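Chapter 6
Household Chores and the Machine

By Girish Kandpal
July

This site uses cookies to remember your place in the text. Accept | Manage settings

A reader opening this chapter may expect a simple answer to a simple question: can a machine do the housework yet? The answer depends on which part of the housework is meant. Washing and drying clothes were handed over to machines long ago. Sorting, folding, fastening and putting away were left to people, and in most homes they remain with people today.

The division follows from the nature of the objects. A washing machine does not need to know where a sleeve is. A folding machine does. Cloth changes shape whenever it is touched, hides parts of itself, and seldom lies the same way twice. Small articles of dress are often harder than large ones. A bath towel has four corners and a predictable outline, while a necktie, a sash or a bow tie has loops and loose ends that must be found before anything useful can be done with them.

6.1 The tabletop task

Most current work on chores begins at a table. The task is reduced to a few objects and a clear work surface, and it is repeated many times with the objects placed differently at each start. In one common arrangement, a person carries out the task while holding a pair of grippers, so that the motions are limited to those a two-fingered machine could make.

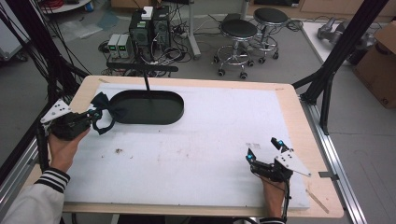 Left hand holding a dark navy bow tie in its gripper, right hand with its jaws open. 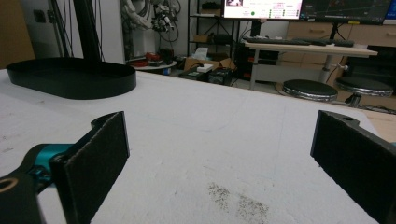
The restriction is instructive. A person who picks up a bow tie with bare fingers will pinch, slide and turn it in a single movement. The same person using grippers must plan a grasp, check it, and sometimes let go and begin again. Students who attempt the exercise at the end of this chapter usually report that the first grasp takes longer than the rest of the task.

6.2 What counts as success

Claims about household machines should be read with care. In the Ercombe trial, discussed in Section 6.4, a two-armed machine was given 200 attempts at placing a small cloth article in a tray. Its operators recorded a success whenever the article ended inside the rim. A second group, working from the same recordings, required that the article also lie flat, and the number of successes fell by nearly half. Neither rule was unreasonable. A household, however, would probably apply the second.

Time must also be considered. Sorrentino compared a machine and an adult on the same sorting task and found that the machine needed 20 minutes for work the adult completed in 2. The machine required no supervision for most of that period, and for some users this may matter more than speed.

6.3 The shop floor compared

Shop-floor work offers a useful contrast. At the Simar packing plant, parts arrive facing the same way, at the same height, under the same lights. A kitchen or bedroom offers none of these conditions, and few families would rearrange a home to provide them.

Before continuing, the reader should list the chores performed in one household on a Tuesday and mark those that involve cloth, string or paper. The list will be needed in Section 6.4.

Contact the publisher | Copyright Ekov Educational Press. All rights reserved. | Back to top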